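Stindeo Countertop Dishwasher: Your Questions Answered

Do I need a plumber to set it up?
Most people don't! The Stindeo has a built-in tank that you fill by hand with the jug in the box, so you can set it on a sturdy counter near the sink and be washing plates by dinnertime. If you'd like to connect it to your faucet instead, the Branus hose kit (sold separately, I'm afraid) screws on without tools.

How much does it hold?
It takes 2 place settings comfortably, plus a mug or two if you're good at puzzles. Big skillets are a squeeze, and we'd wash those in the sink.

Which cycle should I use?
Everyday is fine for nearly everything. Quick runs for 14 minutes and suits glasses and lightly soiled plates, while Heavy is the one for dried-on oatmeal (we've all been there).

Can I wash fruit in it?
Yes, on the Rinse cycle, with no detergent at all. Firm fruit such as apples and pears does nicely in the top basket. Please keep berries out, as they bruise and clog the filter.
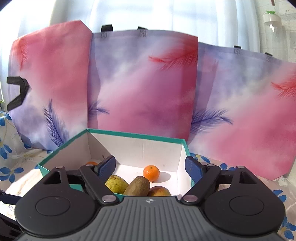
One owner in Pinheiro wrote to say that the Rinse cycle left her apples spotless but that the basket needed a wipe first, as a little soap had stayed behind from the night before. She's quite right, and we've added that to the manual.

What does error 677 mean?
The drain hose is kinked. Straighten it, hold Start for 3 seconds, and run the cycle again.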